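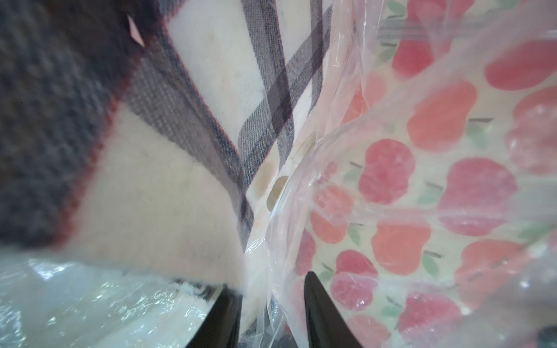 Folded plaid blanket, clear plastic bag.

Moving from Skinthorpe to Zillside

I put off writing this until the last of the boxes was flat and out by the curb. We moved in December. I would not pick that month again, but the lease was up and the new place was open, so that was when we went.

The old apartment in Skinthorpe was on the third floor with no elevator. I lived there long enough to stop noticing the stairs, and then I noticed them again. The new one is a ground floor rental in Zillside, 437 miles away. It has a smaller kitchen, a bigger bedroom and a door that opens right onto the yard. The rent is lower and my job lets me work from anywhere with a decent connection.

I got quotes from three moving companies. Two of them wanted a video walk-through, and the other, Imico, sent a man with a clipboard. His price was in the middle. I went with Imico mostly because he looked inside the closets and asked what was staying. The final bill matched the quote, except for a parking permit I had been told about and forgot.

A few things I would do the same way again. I packed the books first, in small boxes, and stopped filling each box while I could still lift it with one arm on each side. I wrote the room on the side of the box and not on the top. When boxes are stacked you can't see the top. I kept a folder with the lease, the car papers and the prescriptions, and it rode in the front seat with me.

A few things I would do differently. I left the kitchen for last because we were still eating there, and that meant I packed it at eleven at night with no newspaper left. I lost a gravy boat and the lid to the blue casserole. I also sold the desk too early and worked at the ironing board for most of a week. It goes up to the right height, but it wobbles when you type.

The bedding took more room than I expected. Blankets don't weigh much but they fill a truck. I used the softer ones to wrap lamps and the mirror from the hall, and the rest went in bags. Next time I would get rid of half the towels before starting. We own towels I don't remember buying.

Krum Tomić, who owned the building in Skinthorpe, did the final inspection on a Saturday. He walked through with a flashlight even though the lights were on. He checked the oven and ran both taps in the bathroom, then stood for a while looking at the place in the living room where I had patched the wall. He asked what paint I had used. I told him it was from the can he left under the sink, and he wrote that down. The deposit came back in full.

The drive itself was dull. It rained for the first part, then it was dark. We stopped for gas and sandwiches and got in at half past nine. The key was where the agent said it would be. The heat was off and I could not find the thermostat, which is inside the coat closet for some reason. We slept in our coats on the mattress and I found it in the morning.
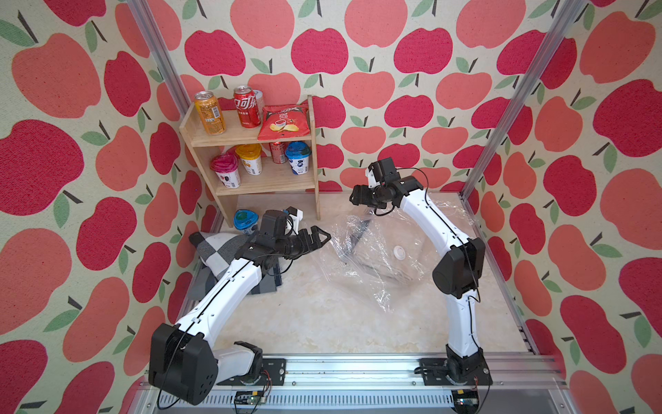
The first week in a new town is mostly errands. I had to change the address on the car insurance, find a dentist, learn which day the recycling goes out and get a library card. The library in Zillside will take a lease as proof of address, but the motor vehicle office won't, and wants a utility bill as well. The utility bill takes a month to come. I ended up printing the account page, and the woman at the second window accepted it after the man at the first window had not.

Our neighbor on the left is Kha Ông. She came over the second evening to tell us the water would be shut off the next morning for work on the main. I would not have known, as the notice had gone out before we got there. I filled the big pots and the bathtub. She also told us about Triệu, the restaurant by the train station, and we have been there more than we should have. Get the broken rice. They close early on weeknights and don't answer the phone after eight.

I miss the bakery on the corner in Skinthorpe, and I miss the light in the front room there. I don't miss carrying groceries up the stairs. The yard is mud right now and I have no plans for it until spring. The back fence leans toward the alley and I have written to the agent about it.

Still to do: curtains for the bedroom, a hook for the bathroom door, and a lid that fits the blue casserole. If anyone has moved a piano this kind of distance, please leave a comment. Ours is still at my sister's and she wants her dining room back by Easter.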